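해안 안전요원 보강 사업 중간 진행 보고

수신: 하겐 해안안전기금 사업관리 담당 아지트 무르티(Ajith Murthy)
작성: 사스베리(Sasberg) 해변 안전팀 아망카이 고도이(Amancay Godoy)
작성일: 2021년 12월 5일

1. 먼저 말씀드릴 것

지원금 집행률만 보면 사업은 순조롭습니다. 인건비와 장비비는 계획대로 나갔고, 감사에서 문제 될 지출도 없습니다. 다만 이 사업이 해변을 더 안전하게 만들었느냐고 물으신다면 저는 아직 그렇다고 답하지 못하겠습니다. 지난 보고서에는 "이안류 사고 예방 효과가 뚜렷하다"는 문장이 있었는데, 이번에 기록을 다시 보니 그렇게 쓸 근거가 부족했습니다. 해당 문장은 철회합니다.

2. 이번 시즌 활동 실적

사스베리 남쪽 해변과 바르눔(Varnum) 곶 사이 구간에서 안전요원이 입수자에게 직접 주의를 준 기록은 1,231건입니다. 숫자는 커 보이지만 내용이 고르지 않습니다. 호루라기를 한 번 분 것도 한 건이고, 물에 들어가 튜브를 탄 아이를 끌고 나온 것도 한 건입니다. 요원마다 적는 기준이 달랐고, 어떤 근무조는 한가한 날에 오히려 기록이 많습니다. 시간이 남아서 꼼꼼히 적은 것인지 실적을 채우려 한 것인지는 일지만으로 가려낼 수 없었습니다.

실제 구조로 분류한 것은 112건입니다. 이 수치도 조심해서 읽어 주시기 바랍니다. 무랄리 탐피(Murali Thampi) 조장이 일지를 한 장씩 다시 읽었는데, 본인이 스스로 걸어 나올 수 있는 깊이에서 손을 잡아 준 경우가 상당수 섞여 있었습니다. 조장은 이것도 구조라고 보고, 저는 지원에 가깝다고 봅니다. 아직 합의를 못 했으니 일단 조장의 분류를 그대로 실었습니다. 다음 보고서에서는 둘을 나누어 적겠습니다.

지난 시즌과의 비교표는 넣지 않았습니다. 작년에는 북쪽 주차장 공사로 방문객 수 자체가 달랐고, 근무 시간도 지금보다 짧았습니다. 늘었다거나 줄었다고 쓰면 그럴듯하겠지만 같은 것을 잰 숫자가 아닙니다.

3. 이안류 감지 장비

플리르넥스(Flirnex) 감지 부표는 바르눔 곶 안쪽에 설치했습니다. 제안서 단계에서 업체는 이안류가 생기기 전에 경보를 보낼 수 있다고 설명했습니다. 현장에서 받은 인상은 다릅니다. 파도가 조금만 높아도 경보가 울리고, 정작 요원이 망루에서 눈으로 이안류를 확인한 날에 조용했던 적이 있습니다. 시즌 중반부터는 요원들이 경보 수신기를 서랍에 넣어 두고 근무했습니다. 보고받았을 때 나무라지 못했습니다. 저라도 그랬을 것 같습니다.

업체 쪽 설명은 부표가 자리를 잡으려면 한 시즌 치 자료가 더 필요하다는 것입니다. 그럴 수도 있습니다. 그러나 설치 전에는 나오지 않던 이야기이고, 더 필요하다는 자료의 양도 통화할 때마다 바뀌었습니다. 추가 구매는 보류했으며, 해당 예산은 손대지 않고 남겨 두었습니다.

4. 안내 표지와 방문객 반응

입구 네 곳에 이안류 표지를 새로 세웠습니다. 애슈윈 필라이(Ashwin Pillai)가 표지 앞에서 방문객 50명에게 "이안류를 만나면 어느 쪽으로 헤엄쳐야 합니까"라고 물었습니다. 표지를 읽은 직후에는 대체로 해안과 나란히 헤엄친다고 답했습니다. 몇 시간 뒤 돌아가는 길에 다시 물어볼 수 있었던 사람은 많지 않았고, 그중에도 답을 바꾼 사람이 있었습니다. 겁에 질린 상태로 물속에서 기억할지는 더 알 수 없는 일입니다.

표지 문구가 너무 길다는 지적은 받아들입니다. 현재 문구는 안전팀과 시청, 인쇄업체가 한 줄씩 보탠 결과이고, 읽는 데 걸리는 시간이 주차장에서 모래밭까지 걷는 시간보다 길다는 말까지 들었습니다. 그림 하나와 두 문장으로 줄인 시안을 만들고 있습니다.

5. 학교 방문 교육

헤그데(Hegde) 초등학교를 포함한 인근 학교에서 물놀이 안전 수업을 했습니다. 비녜시 바트(Vignesh Bhat)가 수업을 맡았고, 담임 교사들의 평가는 좋았습니다. 그런데 저희 평가지는 "수업이 유익했습니까"라고만 묻습니다. 무료로 찾아온 강사에게 유익하지 않았다고 적는 교사는 드뭅니다. 만족도 수치를 이 보고서에 싣지 않은 이유입니다. 내년에는 수업 전과 한 달 뒤에 아이들에게 같은 질문을 하려고 합니다.

배포한 교육 책자는 1,000부입니다. 배포했다는 것은 상자가 학교 교무실까지 갔다는 뜻이고, 아이들 손에 몇 부가 들어갔는지는 모릅니다. 헤그데에서는 뜯지 않은 묶음을 복도 선반에서 봤습니다.

6. 인력 문제

가장 걱정되는 부분입니다. 경험 있는 요원이 시즌 끝까지 남지 않습니다. 계약이 짧고, 늦여름이면 실내 수영장 쪽에서 더 긴 계약을 제시합니다. 파도가 거칠어지는 시기에 망루를 신입이 지키는 셈입니다. 채용 공고를 일찍 내자는 의견이 있으나, 시기보다는 계약 기간이 문제라고 봅니다. 지원금 항목 간 전용이 허용된다면 부표 잔액을 늦여름 인건비로 돌리고 싶습니다. 가능 여부를 회신해 주십시오.

교대 시간도 손봐야 합니다. 점심 무렵에 망루 두 곳이 동시에 비는 구간이 일지에서 확인되었습니다. 사고는 없었지만 그것은 운이 좋았던 것이고, 저희가 잘한 일로 적을 수는 없습니다. 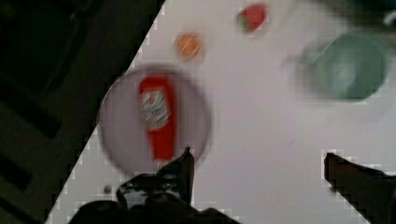 7. 다음 단계와 요청 사항

- 1월까지 구조와 지원을 구분하는 기록 기준을 확정하고, 일지 양식을 한 장으로 줄입니다.
- 플리르넥스에는 경보 기록 원본을 요청해 두었습니다. 업체가 정리한 요약본은 이미 받았으나 참고 자료로만 쓰겠습니다.
- 점심 교대는 망루별로 시차를 두고, 근무표는 탐피 조장이 작성합니다.
- 줄인 표지 시안은 새로 인쇄하기 전에 방문객에게 먼저 보여 주고 반응을 확인합니다.
- 예산 전용 건은 답변을 받은 뒤에 채용 공고 문구를 정하겠습니다.

기금 홈페이지에 실린 사업 소개문에 "사고 없는 해변"이라는 표현이 아직 남아 있습니다. 저희가 드린 자료에서 나온 말이 아니니 수정을 부탁드립니다. 일지 사본과 지출 내역은 별도로 보내 드립니다.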